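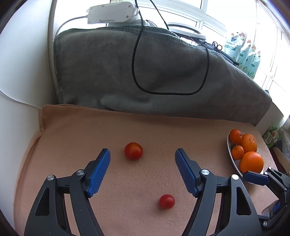 The two tomatoes on the fleece, oranges on the plate.

Keeping tomatoes and oranges on a blanket instead of in a bowl - good idea or am I ruining the blanket?

Posted by Ngọc Đàm in Kitchen & Pantry

Hi all, first post here, long-time lurker. I moved into a smaller place in March and the kitchen has so little counter that my fruit has ended up living in the other room, on a surface that I keep covered with a peach fleece blanket. The oranges go on a white oval plate I already had. The tomatoes I've been putting straight on the fleece, because my aunt always said tomatoes bruise on anything hard and I figured a blanket is as soft as it gets.

So I have a bunch of questions rolled into one, sorry. Is the fleece okay for the tomatoes or does it trap damp underneath them? Should the tomatoes be further away from the oranges? I've read that some fruit makes other fruit go off faster but every page I find says something different. And if one of them splits, what on earth do I do about tomato juice on peach fleece? It's the bumpy kind of fleece, and I'm already imagining seeds stuck down in it.

I don't want to put them in the fridge. I tried that at my last place and they tasted like nothing. The room gets up to 71 in the daytime with the heat on, and we had one warm spell where it hit 84 by four in the afternoon, which I'm guessing is not great either. I mostly buy small tomatoes and a mix of mandarins and bigger oranges from Varela, if that matters.

Thanks in advance!

Jacinto Robles

I grow tomatoes, so I'll take that half. Your aunt is right that they bruise, but it's mostly their own weight and other tomatoes piled on top that does it. Little round ones barely weigh anything. You could put those on a wooden board or a dinner plate and they'd be fine. It's the big heavy slicers you need to baby, and those I set down stem side down so moisture doesn't escape through the scar. If yours still have the green stem on, leave it on and set them whichever way they'll sit.

Fleece isn't going to hurt them. It lets air through better than a plastic tub with a lid does, and a closed tub is where I've seen the most mold by far. What I would do is lay something on top of the fleece - a cotton dish towel folded in half, or a few sheets of paper towel. Then the tomato question and the laundry question get solved together, and you can throw the towel in the wash whenever you like.

71 is fine. 84 is too warm for anything that's already ripe. On a day like that I'd eat them or move them somewhere shady and lower down, near the floor even. If they're fully ripe and you can't get to them, the fridge for a day or two won't kill them. Take them out an hour before you eat and most of the flavor comes back. People get very strict about this but a fridge tomato beats a rotten one.

Oh, and wash them right before eating, not when you bring them home. Rub the fuzz off while you're at it!
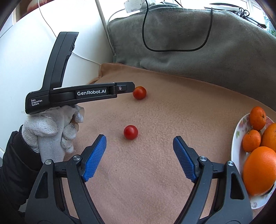 As for how far apart to keep things, with small tomatoes I just like a little space so they aren't touching each other. When one goes soft it takes its neighbor with it, and if they're separated you catch it in time. I turn mine over every morning while the coffee's going and anything with a soft spot gets eaten that day, usually chopped up on toast with too much salt.

The less ripe ones I keep toward the window end and the ready ones closer to me. That's purely so my husband grabs the right one. If you've got one that's still leaning orange, give it a bit longer before you cut it - the flavor's worth the wait with most kinds, though some varieties stay orange when they're ripe, so give it a very gentle squeeze too.

Eustaquio Medrano

just put them in a bowl. been doing it for years. a blanket is for people

Nassoro Koech

Jacinto covered the tomatoes so I'll do oranges and stains.

The gas you read about is ethylene. Ripe tomatoes give off a fair bit, oranges give off very little. Oranges don't keep on ripening after they're picked the way tomatoes do, so sitting a short distance from a couple of tomatoes in an open room isn't going to make much difference to them. I'd be more careful about bananas and apples, which will push your tomatoes along in a hurry (handy if you want that, annoying if you don't).

The oval plate is a good call, keep that. Oranges in a deep bowl get forgotten at the bottom and then you find the fuzzy green one. On a flat plate you can see them all. I'd eat the mandarins first. The skins are thin and they dry out and go puffy well before a regular orange does. A big orange will sit happily for a week or more at 71, and if you bought too many, oranges don't mind the fridge at all. I put mine in the bottom drawer with no bag.

Now, tomato on fleece. Lift off the seeds and skin with a spoon, don't rub. Cold water through the BACK of the fabric so it pushes the juice out the way it came in. Then a drop of dish soap, work it in with your fingers, leave it ten minutes, rinse cold again. Check it before it goes anywhere near a dryer, the heat will set whatever's left. On light colors I follow up with a little white vinegar and water. I got salsa out of a cream throw like this and only had to do it twice. Skip fabric softener when you wash it, it makes fleece go flat and sort of greasy feeling.

If you're worried about the nubbly texture holding on to seeds, let the last few dry completely and then brush them off with an old toothbrush. Much easier than chasing them wet.

Ngọc Đàm

Thank you both so much! (And you too, Eustaquio, the blanket has been informed.) I'm putting a dish towel down under the tomatoes tonight and I'm going to start turning them in the mornings. I didn't know that about oranges in the fridge, so the next big bag can go in the drawer.

One more small thing if anyone's still reading - does the dish towel need to be a certain kind? All of mine are the thick terry ones.

Jacinto Robles

Terry's okay. Flat weave is a little nicer because the stems don't snag in the loops, but use what you have and see how you get on.

Related in Kitchen & Pantry
Can I freeze whole cherry tomatoes without blanching?
Mandarins gone puffy, still safe to eat?
Where do you keep fruit in a kitchen with no counter?
Getting orange juice out of a wool rug
Do onions and potatoes really need separate baskets?
Best way to wash a fleece throw so it stays soft
Green tomatoes in a paper bag - how long?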